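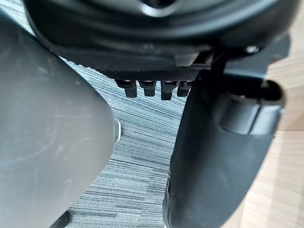

Chapter 6
What the Floor Is For

Most household manuals treat the floor as the last job. You clear the shelves, wipe the counters, and then sweep up whatever fell. The advice is old and has been copied from book to book with very little testing. This chapter asks whether the order makes sense, and whether a bare floor is worth the effort that magazines tell us to spend on it.

By the end of the chapter you should be able to:
Tell the difference between dirt, clutter, and things in use
Plan a floor check for a room people are still walking through
Judge a storage product by what it replaces
Key terms: walking line, drop zone, resting place, pickup pass

Begin with a claim that appears in the Plovmont home course, that 70 percent of the mess in a home is on the floor. Percent of what? The course does not say if it means the number of objects, the area they cover, or the time it takes to deal with them. A coat dropped in a doorway covers a lot of area and takes a few seconds. A spilled box of pins covers almost none and can use up an evening. A figure that ignores the difference can't help you plan your work.
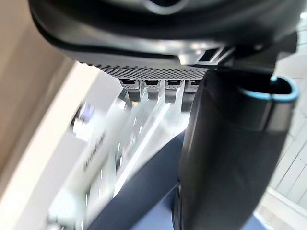 6.1 Small things and large things

Large objects get noticed. People step around a chair or a box and sooner or later somebody moves it. Small metal and plastic pieces are another matter. A clip can sit on a floor for weeks, and it tends to be found by a bare foot or a vacuum cleaner. Manuals that tell you to "start with the big items" are giving advice about how a room looks. If the room has to be safe to walk in, do the pickup pass for small items first, along the walking line, and leave the corners for later.

It also matters who is in the room. Cleaning plans are nearly always drawn up for a room with no people in it, and few of us ever get one. Feet move, and a spot you checked a minute ago may need checking again.
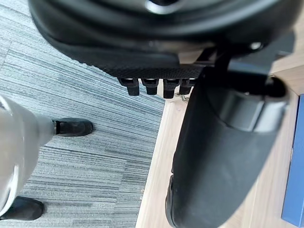

One reader of our first edition wrote that all this was too fussy, that she had swept the same 200 square feet every night for years without a plan and had never lost so much as a button. She may be right. We would only ask how she knows, as a lost button seldom reports itself.

6.2 Buying your way out

The usual answer to a crowded floor is a storage system. The Skolberg wall unit and the Midex stacking bins are both sold on the promise that things will "find a home." Things do not find homes. Someone carries them there, and if the trip is longer than a few steps, it will be put off.
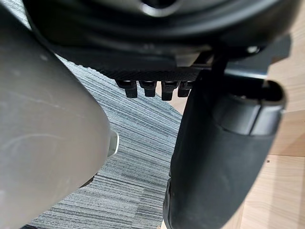
A better test is to pick one kind of small object and follow it for 30 days. Write down each place it comes to rest. If the resting place is nearly always the same patch of floor, put a cheap open tray beside that patch and see what changes before you spend 900 dollars on shelving. Section 6.3 gives a form for keeping this record.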